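Open Day at the Nestum Track

I used to run the 10,000 meters badly, and now I don't run it at all, so an open day at an indoor track seemed like a safe way to be near the sport. Nestum sits behind a tile warehouse at the end of a bus line. The sign on the gate says ATHLETES in one direction and DELIVERIES in the other. I stood there longer than I should have, then followed a van.

The morning began at 9:30 with a welcome talk in the Zindden Room, which has 1,737 seats according to the leaflet and a great many according to my knees, because they made us come in at the top. We heard how the hall was paid for. We heard it again when the microphone came on.

The track

It's a 200-meter oval with banked turns, and the banks are steeper than they look on television. Visitors were allowed to walk two laps in socks. I walked one and a half, then discovered an interest in the drinking fountain. On the inside lane a group of high school girls were doing relay handoffs, calling "stick" in the flat voice of people ordering lunch, and every one of them was faster jogging backward than I was at my peak.

The surface is called Clurnerik. It came over in 4 shipments and one of them was the wrong shade of blue, so the long jump runway doesn't match the rest. Our guide said the athletes don't notice. An athlete walking past said they do.

The distance clinic

This was what I'd come for. It covered pacing, and the lesson was that you should run the first mile slower than you want to. I have been told this by every coach I ever had, and I nodded the way I always nodded. Then five of us tried to hit an even split over one lap without a watch. I came in closest - on the slow side, but closest - and was given a Skoryk water bottle that leaks at the lid.

The workshop corridor

Spikes, hurdle repairs, tape measures hung up by length. You can wander through on your own, and I had it to myself for a good ten minutes while everybody else lined up for the pole vault demonstration. A hurdle is much heavier than the one you remember kicking over.
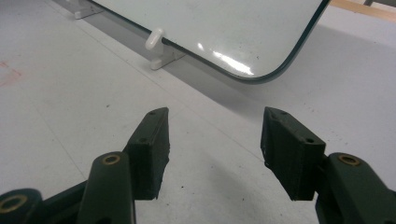

Getting there and eating

Take the bus. The parking lot fills before the doors open, mostly with people who coach. The snack bar sells chili, pretzels and a banana that costs more than the chili. The next open day is in February, and they ask you to bring clean socks.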